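Subject: Re: open day in September, who's going

Back from the visit, quick notes before I lose them. The bench they had going was packing, cable into an open carton:

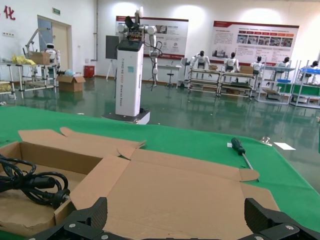

Can we bring our own parts to the open day? Ask Henryk Pawlak first, he wants them 2 weeks ahead so Nasetti can set up the grippers.

Other stuff. Whole row of humanoids at workbenches down the right side, wheeled one out on the floor. Green epoxy everywhere, very shiny. Talk was good but long, slides to folow when Henryk sends them. Parking at Varnuscombe is bad, come in by the back gate. Doors at 10.

Aurélien Marchal wrote:

> Is it worth the drive? Dular would cover two of us, not more. I mainly want to know
> if they handle soft things, cables, bags etc. Last demo I went to was
> all blocks and cups.

Worth it I think. Cables are on their list, bags I forgot to ask, sorry. Bring the 400 mm leads if you go, thats the length we keep having trouble with. Need names from Dular by lunch tomorrow pls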